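Went to the county hearing on the Clerdale launch site last night. 13 speakers signed up, 3 minutes each. The first one used two of his adjusting the mic.

Ruroven wants to send up small satellites from the old airstrip starting in June. Noise estimate is on page 600 of the filing. I respect the placement.

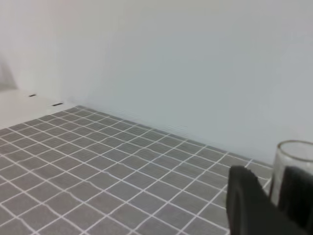
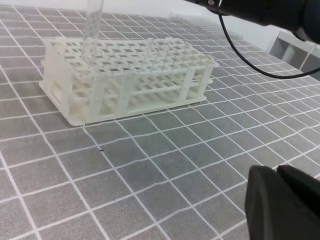
Faith Kinyua asked who pays if a booster lands on her barn. The company man said the odds were 1 in 3761. She said her barn only had to lose once.

Erick Kioko is for it, on account of jobs. He'd also like the road fixed first, since trucks can't reach space if they can't reach the airstrip.

Written comments are still open. Mine is four pages and mostly about the road.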